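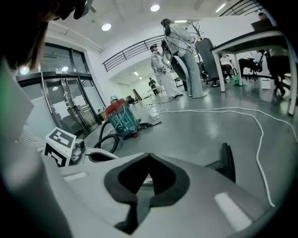 Adanech Ambaye reckons you can't review a hand-held gripper until you've hated it for a whole afternoon, and that anyone who writes one up after a morning's play is only reviewing the box. Fair call! I put that to the test over the summer, so consider this review written by somebody who has hated the Nundex on at least four separate afternoons and still picks it up first.

For the people who asked in the comments what I'm using it for: we're collecting examples to train a policy on very dull household jobs. Cups onto shelves, socks into drawers, pegs into a peg bag. You hold the gripper, you do the job the way you'd want the robot to do it, and then you do it again with the cup somewhere else. Since December I've got through 2604 takes with this one, which sounds like a lot until you see how many I had to chuck (more on that further down).

The feel of it

It's a big smooth lump of pale grey plastic and the first thing everyone says is that it's bulkier than they expected. It is. I've got smallish hands and by lunch I can feel it in the base of my thumb. The trigger is light though, much lighter than on the old Fisport I had before, and light matters more than bulk when you're squeezing it all day. With the Fisport I'd catch myself snapping the fingers shut just to get it over with, and of course the model then learned to snap the fingers shut too. Poor cups.

The shell is glossy, and I wish it wasn't. Under ceiling lights you get bright patches on it, and since the body takes up a fair bit of the view, those patches are in every clip you record. I went over mine with matt tape where I could reach. It looks awful and I don't care.

I do like the marker cube. It sits out to the side with the black and white pattern on more than one face, so you can twist your wrist a fair way and something still has a decent look at it. What you can't do is wear floppy sleeves. I had a baggy jumper on for one session and lost a whole run of takes to it, so now it's pushed-up sleeves and hair tied back, like a food tech class.

The view

Wide. Very wide! Good for the learning side, as the model gets to see where it is in the room as well as what it's holding. It also means it sees everything and everyone else. We work in a big open room with other people doing their own recording in headsets, cables on the floor, somebody at a laptop, a vacuum cleaner hanging around. I used to stress about that and spend ages tidying. These days I leave most of it, and move things between takes on purpose so the model doesn't get attached to one particular bin. Check with people before you record them, obviously – the lens picks up far more of the room than you'd guess from where you're pointing it.

Sessions

My routine is blocks of 59 takes, then a proper break. That odd number is where Cotow starts a new file on my settings, and I never got round to changing it. Cotow is the recording software that comes bundled, and it's fine. It's plain, it starts quickly, and the little beep when a take is saved is loud enough to hear across the room. What bugs me is that you can't bin a bad take from the gripper itself. You have to walk back to the desk and find it in the list, and by then I've usually forgotten which one I fumbled. My fix is to wave the fingers open and shut twice at the end of a dud, then look for the wave when I go through the clips. Clumsy, but it's saved me hours.

I threw out around 100 takes in the first week alone. Nearly all of them were me: starting before the beep, going too fast, or helping with my other hand without noticing. That last one is sneaky. You steady the drawer with your left hand because that's what a person does, and the robot doesn't have a left hand. Sit on it if you must.

Fingers and spares

The finger pads wear. I'm on my third pair, and the second lot went tatty quicker than the first, though I'd moved on to pegs by then and pegs are mean. Sawatzky sells the replacements and they turned up in three days, well packed, with a tiny hex key I've already lost. Swapping them is easy enough, but recalibrate afterwards. I skipped it once and had a day of takes where the fingers thought they were closed and weren't quite.

Would I buy it again? Yep, with the tape, and with a spare set of pads in the same order. If you've only got one task to record and you're after a couple of hundred clean takes, borrow one, it's too dear for that. If you're going to be at it for months like me, the light trigger is worth the money on its own. I'm starting on tea towels next week and I already know folding them is going to be horrible, so I'll add a bit here once I've had a go.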